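Pollell Zip Pouch and Card Wallet Set

Product code 518
Supplied by Hetari

Overview

The Pollell set pairs a flat zippered pouch with a compact wallet. The pouch is intended for passports, receipts, coins and charging leads; the wallet is for cards carried every day. The two pieces are sold together and are not available separately. Both fit inside the front pocket of the Nikzad day bag or any organiser tray with a clear internal width of 400 mm.

Construction

The pouch is a single compartment with no internal dividers. Seams are turned inward and bound. The zip is stitched to both halves, with the ends of the tape folded under the lining. The wallet has 3 card slots and 2 slip pockets. Slots are cut for standard payment and licence cards and will be firm when new.
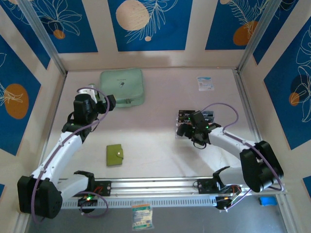

Card capacity depends on card thickness and on whether the numbers are embossed. Flat-printed cards sit closer together than embossed ones, so more can be carried in the same slot. Load cards one at a time and do not force a full slot, as stretched material does not recover. A stack of dark cards like the one with the white lettering should be squared up before loading; fanned cards catch on the edge of the slot. Loose single cards, such as a transit or membership card, are better kept in a slip pocket.

Colours

Mint green pouch with olive green wallet. Colour may vary slightly between batches. Other combinations are listed under the Collex range.

Care

Wipe with a damp cloth and dry flat, away from direct heat. Do not machine wash or tumble dry. Open the pouch fully before cleaning and brush grit out of the zip teeth. If the slider becomes stiff, run a little plain wax along the teeth and work it back and forth.

Ordering

Sold as a set of one pouch and one wallet. Cards are not included. Quote product code 518 on all orders and enquiries. Replacement sliders can be ordered through the spare parts page. Unused sets may be returned in their original packaging.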